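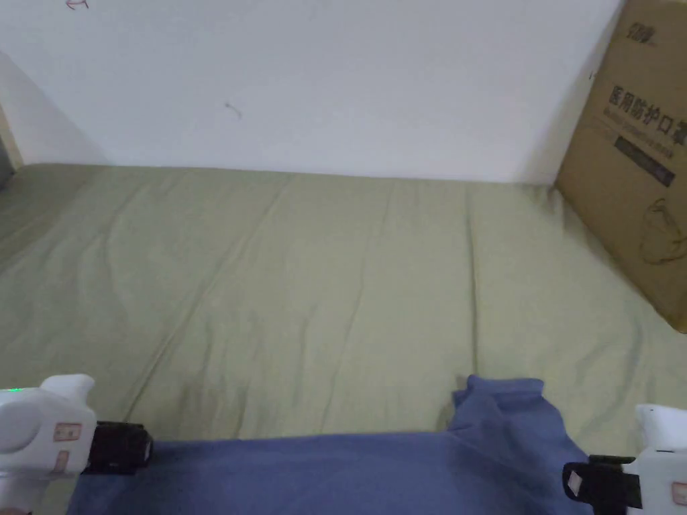 Le drap-housse, ou pourquoi ton lit fait des vagues

Un drap-housse, c'est un drap avec un élastique cousu tout autour. On coince les 4 coins sous le matelas et il est censé rester lisse. Censé.

Tu dors, tu gigotes, tu poses un carton dessus « juste 2 minutes » — et voilà des plis. Le tissu glisse, puis se bloque par endroits : ça s'appelle le frottement.

Pour l'aplatir, tire d'un coin vers le coin opposé. Lavé à 60 degrés, un drap en coton peut rétrécir un peu. Le dernier coin devient alors un sport de combat.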